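Robot Software, Unit 6: Planning Through Doorways
Notes by Santosh Rastogi

Reading before this unit: the Unit 5 notes on occupancy grids, and the Serik planner guide up to the part on footprints. Bring a working install of Serik to the lab. If the simulator won't start on your laptop, use the machines in the lab and copy your config folder over.

1. Where we are

Last unit we built a costmap from depth images and planned a path across one open room. The planner treated the robot as a disk and the room as a flat grid. That is good enough until the robot has to leave the room.

Doorways cause most of the failed runs in this course. In the February test set we ran 3076 simulated trips between rooms, and 882 of them ended without the robot reaching its goal. When we read the logs, the same three causes kept coming up: the opening was closed off in the costmap by too much inflation, the door panel was missing from the map, or the goal was placed too near the threshold.

2. Inflation and the narrow gap

Inflation adds cost to the cells near an obstacle so that the path keeps its distance. Let r be the robot radius and m the safety margin. A gap of width w is open to the planner only if

w > 2(r + m)

Say the gap is 90 cm and the robot radius is 30 cm. A margin of 10 cm leaves 10 cm of free width in the costmap. A margin of 15 cm leaves nothing, and the planner reports no path even though the robot would fit. Students often see this and start changing the search settings. Check the margin first.

The grid adds its own error. With 5 cm cells, each side of the gap can lose up to one cell when the obstacle is rasterized, so the 10 cm in the case above may go to zero.

3. Door panels as obstacles

An open door is a thin obstacle standing at an angle to the wall. Its base may cover very few cells, and a single missed depth reading can leave a hole in it. Handles are worse. They stick out from the panel at a height that a low-mounted laser never sees, so a map built only from the laser will let the arm pass straight through one. 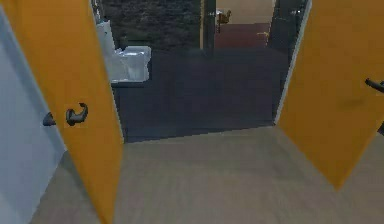 For this reason Serik keeps two layers. The base layer holds anything between the floor and the top of the mobile base. The body layer holds anything between there and the top of the arm in its travel pose. Both layers are checked against their own footprint. A path is valid only if both checks pass at every step.

Do not merge the layers to save memory. A merged map makes the base avoid things that only the arm could hit, and you lose gap width that you need.

4. Change of floor

The semantic layer labels floor cells by appearance. A sharp change in floor color at a threshold is often labeled as an obstacle edge or a drop. In the simulator you can check the label against the true geometry by turning on the ground truth view. Compare the height of the cells on both sides before you trust the label. If the difference is under 1 cm, the cells should be marked as free.

Dark floors also tend to give noisy depth on real sensors. Our simulator has a noise model for this, called Wulent, and it is off by default. Turn it on for part B of the lab and leave it off for part A.

5. Choosing waypoints

The planner in Bimomora, which we used in Unit 4, put a waypoint in the middle of the threshold. The robot then stopped there to turn, with the least room it would have anywhere on the path. In Serik we place two waypoints, one on each side of the opening, on a line through its center and at right angles to the threshold. The robot turns at the first, drives straight, and turns again at the second if it has to.

Start with each waypoint 50 cm from the threshold. Move it farther out if the door panel swings to that side.

6. Lab work

Part A. Run the default config on the two-door scene with 50 random starts. Record how many runs reach the goal, and the smallest clearance in each layer.

Part B. Turn on Wulent and repeat with the same random seed. Plot the clearances from both parts on one chart.

Part C. Change one parameter only and explain the result in a paragraph. Include the config diff.

Hand in one PDF and your log folder. Logs from the old Dixit viewer will not load in the grading script, so export them again from Serik.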